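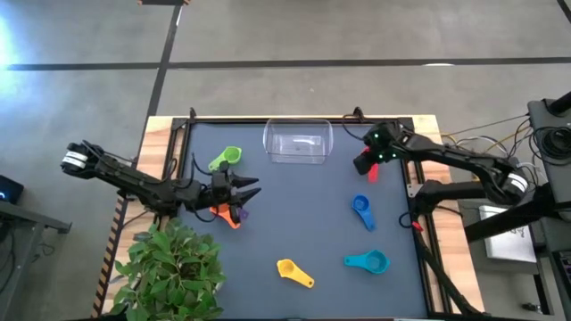

# Chapter 4: Painting on Salvaged Wood

Old wood is a joy to paint! Every knot and nail hole gives your project a bit of history, and in this chapter you'll turn a plain fence board into a welcome sign for the porch. We'll start with sanding (400 grit is far too fine for this first pass), then move on to base coats, stencils and my favorite part – dry brushing. Geetha Fernandes shares her lettering patterns at the end of the chapter. Grab an old shirt and pick out a board you love.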